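Flestano Facilities Help Desk
Ticket record: Shared supply bins, items returned to the wrong bin
Location: Tretau Building, second-floor preparation room
Category: Storage and supplies
Priority: Normal
Opened: 6 May 2024
Status: Resolved, pending follow-up

Summary of request

The requesting department reports that tubes, bottles and small packets kept in the shared plastic bins are regularly found in the wrong bin at the end of the day. The department has asked whether the bins should be replaced with a divided unit or whether the present arrangement can be corrected.

Background

The preparation room was supplied with plastic bins in February, following the removal of the old drawer cabinet. The blue bin was assigned to items in current use. The yellow bin was assigned to items awaiting inspection or disposal. Printed instructions were issued at that time and posted inside the room door. The stock list for the room allows for 100 items in total, including reserve stock held in the Trajkovski cupboard.

Log of actions

Entry 1. Request received and acknowledged. The department was asked to supply a list of the items most often misplaced. The list named squeeze tubes first, followed by small bottles and sealed packets.

Entry 2. Room inspected. The posted instructions were found to be an earlier version, which refers to the drawer cabinet and makes no mention of bin colors. The sheet was removed. A current copy was requested from the Urance print office.

Entry 3. Contents of both bins checked against the stock list. A total of 16 items were in the wrong bin. Most were partly used tubes that had been placed in the yellow bin although they were within date and undamaged. These were returned to the blue bin. Two tubes with split seams were withdrawn and recorded as waste.

Entry 4. Cause considered. Users appear to have understood "awaiting inspection" to include any tube that had been opened. The wording on the room sheet did not define the term. The department confirmed that an opened tube remains in current use until it is empty, damaged or past its date.

Entry 5. Request for a divided unit reviewed. The unit proposed by the department is deeper than the present bins and would leave insufficient clear space on the tabletop. The request was declined. The department may resubmit it if the problem continues after the revised instructions have been in place for one full stock period.

Entry 6. Revised instructions posted. The text now reads as follows:

Blue bin: unopened and opened items that are within date and in good condition. Caps must be closed before an item is put back.
Yellow bin: items that are leaking, split, unlabeled or past their date.
Empty containers: general waste, unless the label states otherwise.
Place the bins side by side on the tabletop and do not stack them. 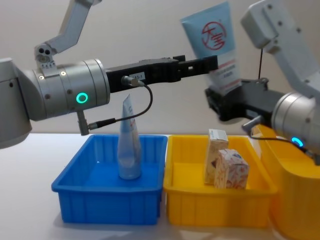 Question from the department: Should a tube that is nearly empty be moved to the yellow bin so that a replacement can be ordered?

Answer from the help desk: A nearly empty tube stays in the blue bin until it is finished. Replacements are ordered from the stock list, and the person who notices the low supply should mark the list on the same day. The yellow bin is not checked for ordering purposes.

Entry 7. The department accepted the answer above and asked that it be added to the room sheet. The sheet was amended and reposted. The earlier file copy was marked as withdrawn.

Entry 8. Reserve stock in the Trajkovski cupboard checked. Tubes were stored behind the packets and had been overlooked at the last count. The shelf order was changed so that tubes are at the front. The stock list was corrected accordingly.

Outstanding items

The yellow bin requires a replacement label, which remains on order with the Urance print office. The department is to carry out a further check of both bins at the next stock period and attach the result to this record. The ticket will remain open for comment until the result has been received.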